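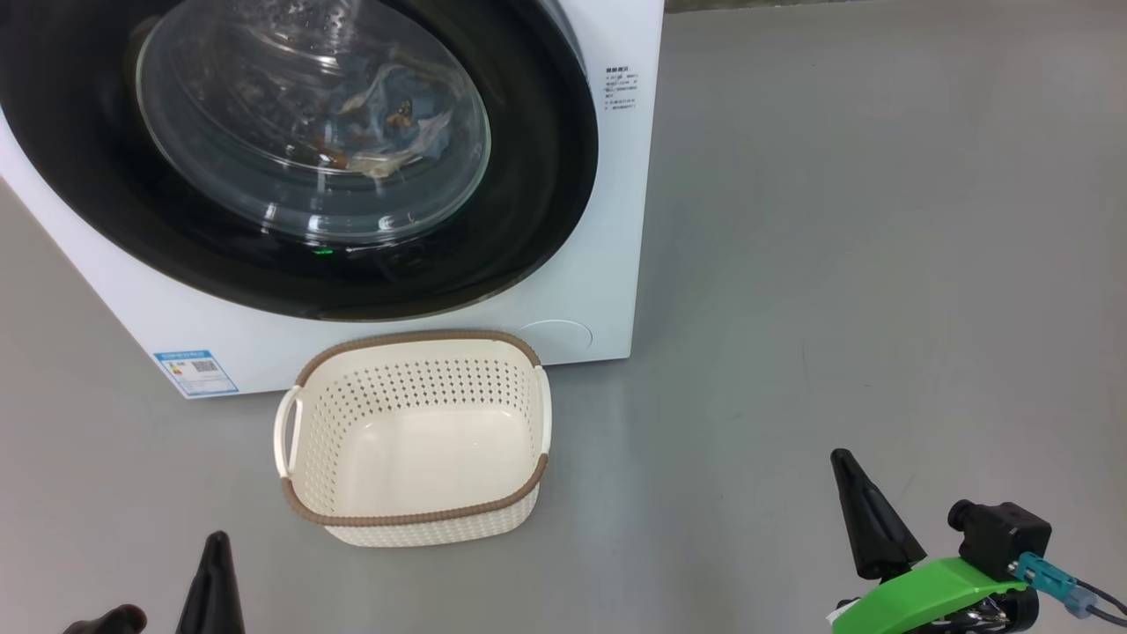

Laundry > Baskets and Airers > Parero Laundry Basket, Cream and Brown

The Parero is a one-piece plastic laundry basket made by Skulon. It has a cream body, a brown rim and a cut-out handle at each end. We stock it in one size, and it is the basket we sell most of to people with front-loading machines.

Size and weight
Length 600 mm, height 300 mm. It holds 40 litres when filled level with the rim and weighs 1,000 g empty. The corners are rounded and the base is flat, so it slides on a smooth floor without being lifted. Please measure the space in front of your machine before ordering, and allow for the door if it opens low.

The height matters more than most people expect. A tall hamper gets in the way of a front loader's door, and you end up standing it to one side and carrying things across. The Parero sits below the opening on most full-size machines, so you can pull the washing forward and let it drop.

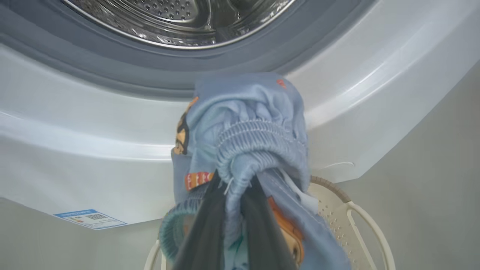 Snagging is the complaint we hear most about cheaper baskets. Thin split-cane or wire sides catch on cuffs, buttons and loose threads, and the damage is often found later on the line. The inside of the Parero is moulded smooth, with the edges of the holes rounded off. That helps with children's things in particular, such as soft light blue bottoms with a ribbed elastic cuff and a little striped patch sewn on, where one rough edge can pull the stitching. Knitwear and tights are fine in it too.

The holes run round the sides and let air through. Damp towels can be left in the basket for a short while, but we would not keep them there overnight. Any drips will go through the sides, so put a tray underneath if you are carrying wet hand washing over carpet.

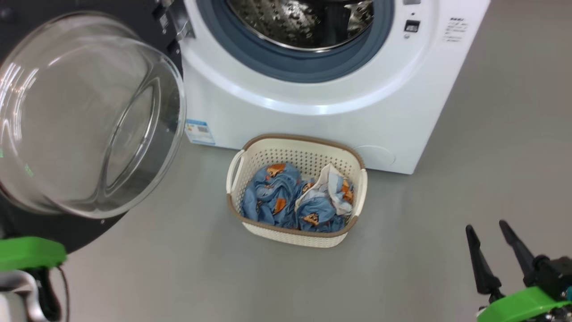 One basket takes a normal mixed load for a small family. A double duvet cover and sheet will fit with the pillowcases on top. A winter duvet will not, and for that you want the Skovon bag, which folds flat when not in use.

Care
Wipe with a damp cloth and a little washing-up liquid. Do not use bleach on the brown rim, as it can go patchy. Fluff collects in the holes after a few months and comes out with an old toothbrush. Keep the basket away from heaters and do not stand on it.

Carrying
Lift by both handles when full. The handles are cut into the ends, below the rim, and are wide enough for an adult hand in a rubber glove. 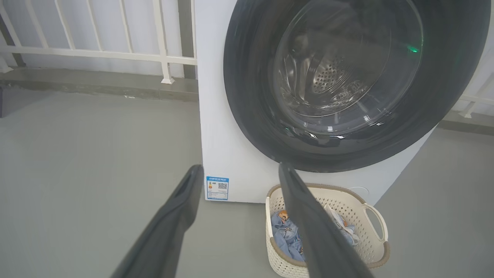
Parero basket, cream with brown rim, in front of a front loader.

Delivery and returns
Baskets are sent singly or nested in pairs. Orders placed before 2 pm leave the same day. Unused baskets can be sent back within 30 days, and we pay the return postage if one arrives cracked. Spare lids are not made for this model. The lid from the Bhardwaj hamper does not fit, although the two look close in size.

For trade orders please write to Kamil Halás. Questions about stock go to Theerawat Ongart.

Filed under: Laundry baskets, Plastic, Utility room
Last updated: October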